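Prurnenetti Desktop Teardown Station
Catalog no. 1771
Category: Bench equipment / Desktop computer service
Availability: Built to order
Price: $3000, desktop computer included

Overview

The Prurnenetti is a complete work area for taking apart and rebuilding desktop computers. It combines a low ribbed aluminum enclosure, a plastic parts plate that fixes to the enclosure wall, and a full-size desktop with its internal parts fitted. Repair shops use it for training new staff. Colleges use it for hardware classes, and a few customers keep one as a fixed place to pull drives and memory from machines on their way to reuse.

Stalham builds the enclosure and the parts plate. The desktop computers are used office machines, checked and cleaned before they go out. The make and model depend on what we have in stock when the order is placed. If your course is written for a certain chassis, tell us before you order and we will say whether we can supply it.

Each station ships with the side cover already off. The cover is packed flat under the computer and can be refitted for storage.

What the station is used for

Most customers start with the hard drive. It can be reached without removing anything else on the machines we supply, and the caddy comes out by hand. After that come the memory, the expansion cards if any are fitted, and the power supply, which takes the longest. A person who has never opened a computer can normally do the drive and the memory in a first session. The power supply is better left for the second.

The drive caddy is the part that gets the most wear. Its tabs are made to flex, and they will flex for a long time, but a training machine sees more removals in a week than an office machine sees in its life. We include two spare caddies with every station and sell more in packs.
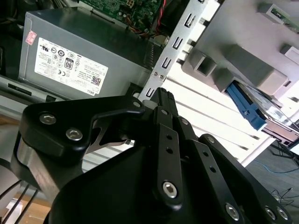
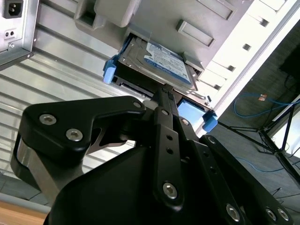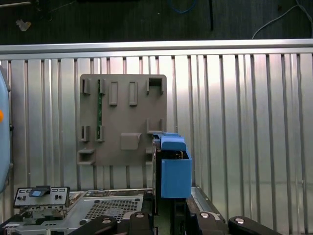
Bench Equipment Department, Stalham

The power supply in the first picture still carries its full specification label, with the DELL name along the bottom edge. We leave these labels on. Students are asked to read the ratings off them in several of the exercises, and a technician will want them when ordering a replacement.

The second picture has the hard drive partway into the drive bay cage. The caddy is the kind with bright blue plastic tabs at its ends. Slide the drive in straight, connector edge last checked before it goes home, and stop if it binds. Forcing it at an angle is the usual cause of a damaged bay.

The parts plate is on the enclosure wall in the third picture, with a narrow green circuit board held upright in its clips and an open-topped blue box beside it.

Parts plate

The plate is a square piece of molded plastic with rounded corners. It carries clips, slots and brackets, so a part that has come out of the computer has somewhere to go other than the bench top. Narrow boards stand upright between an upper and a lower clip. The remaining positions can be used as you like. We do not number them, and the printed exercises leave the layout to the instructor.

The plate is fixed to the ribbed wall with four screws from behind. It can be moved left or right along the panel by loosening all four and sliding it. Two people make this easier, one on each side of the wall, but it can be done alone with the enclosure turned on its end.

Clips are part of the molding and cannot be replaced one at a time. If a clip breaks, the whole plate is changed. Spare plates are listed below.

Enclosure

The walls are corrugated aluminum with a smooth aluminum rail along the top. They are low enough to reach over comfortably when seated. The ribs keep the panel stiff without adding much weight, and they wipe down with a damp cloth. Do not use abrasive pads on them. The metal is bright and will show reflections under strong overhead lights. If this bothers people at the bench, move the lamp to one side or ask us for the matte-finish wall, which costs $50 more per station.

The enclosure has no floor of its own. It stands on your bench or on a mat. A dark mat is the better choice, as dropped screws show up on it.

What is in the box

Enclosure walls and top rails, flat packed
Parts plate with four fixing screws
Desktop computer, with hard drive, memory and power supply fitted
Two spare drive caddies
Open-topped parts box, plastic
Screwdriver set
Wrist strap and lead
Printed exercise book, 26 exercises
Inspection sheet for the computer supplied

Not included: monitor, keyboard, mouse, bench, mat.

Assembly

Allow an afternoon. The wall panels slot into the corner posts and the top rails go on last. Do not tighten anything fully until all four rails are seated. Then tighten the corners in turn, going around twice.

Put the enclosure where it is going to stay before the computer goes in. Fix the parts plate last — the screws are easier to reach before the computer is in place, but people nearly always want to move the plate after they have sat down in front of it.

Safety

Unplug the computer before any work is done inside it. Hold the power button in for a few seconds with the cord removed. The power supply is supplied as a sealed unit and must stay sealed. None of the exercises call for opening its casing, and the warranty does not cover a station where this has been done.

Wear the wrist strap when handling memory, cards or drives. Cut edges inside a computer chassis can be sharp, particularly around the drive bays and the slots in the rails. Thin gloves are fine for most of the exercises. Thick ones get in the way of the small connectors.

Data

Drives in the stations we supply have been wiped. If you swap in drives from your own stock, wiping them is up to you. The exercise book has a page on this at the back.

Care and storage

Keep loose cables off the bench area when the station is not in use. Push drives fully home before moving the computer, even across the room. Check the caddy tabs at the start of each course and set aside any that have gone white at the bend. Parts plates can be washed in warm water with dish soap and should be dry before boards go back in the clips.

Spares and options

Drive caddy, single
Drive caddy, pack of ten
Parts plate, with screws
Corner post
Top rail, short side or long side (state which)
Matte wall finish
Second parts plate, factory fitted
Exercise book, extra copy

Prices for spares are on the current list, sent on request. Caddies are matched to the computer, so quote the number on your inspection sheet when you order.

Delivery and returns

Stations leave from our Birkgate warehouse on a pallet. The driver delivers to the ground floor. If the bench is upstairs, or if there is no loading door, tell us when ordering. Dunleavy customers can collect from the trade counter by arrangement.

Unused stations can be returned within the period shown on your invoice. We cannot take back a computer once parts have been removed from it, but the enclosure and plate can still be returned on their own for a part refund.

Warranty covers the enclosure and the parts plate against faults in materials and workmanship. Caddies and screwdrivers are treated as wearing parts.

Contact

Orders and stock questions: Corinne Doucet, Bench Equipment
Exercise book and course questions: Daiane Aguiar

Please give the catalog number in all messages.

Page updated 17 March 2018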